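3.2 What people do with the packaging

I should say up front that I didn't set out to study packaging at all. The project was supposed to be about why people in the Estel district return small household goods within a week of buying them, and I had a whole chapter planned on price. Then I started reading the open comments on the survey (382 of them, over one long weekend with a lot of coffee) and people kept writing about bags. Bags that wouldn't open, bags that tore in the wrong place, bags they had kept in a drawer for years "just in case."

So I went back and added 14 home visits in September, all in Estel and in Trendau across the river. I asked people to unpack something they had bought lately while I sat at the kitchen table and tried to keep my mouth shut. I'm not great at that, and in two of the recordings you can hear me offering to get the scissors.

The first thing I noticed was how rarely anybody looked for the opening. Most of the bags had one - a notch, a flap, a strip of weak glue - and most people went straight for whatever bit of plastic was nearest and pulled. Thin clear film is the hardest case, in my view. It gives under the fingers, it hides its own seams, and it tends to stretch for a good while before it splits (Figure 4).
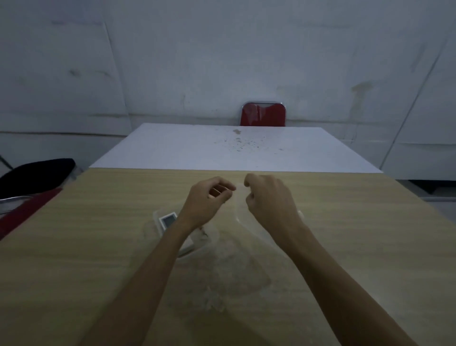
Figure 4. Handling a clear plastic bag at a table, with a small white device beside the left wrist.

The second thing was what happened afterward. I had assumed a torn bag was trash, full stop. But in Trendau especially, people smoothed the bag out and put the manual in it, or the spare screws, or the receipt. One woman had a shoebox of them sorted by size, and she was a little offended when I asked whether she ever threw any out!

This matters for returns because both of the chains I looked at, Damgaard and Lovier, ask for "original packaging" at the desk. Damgaard's staff told me they'd take a ripped bag as long as it came back with the item. Lovier's wouldn't, or at least the branch I visited wouldn't, and the printed policy doesn't settle it one way or the other. If you've pulled a bag apart in the middle, you may well figure you've lost the right to return the thing, and several of my survey comments say just that. I come back to those comments in Section 4, where I compare them with the store records.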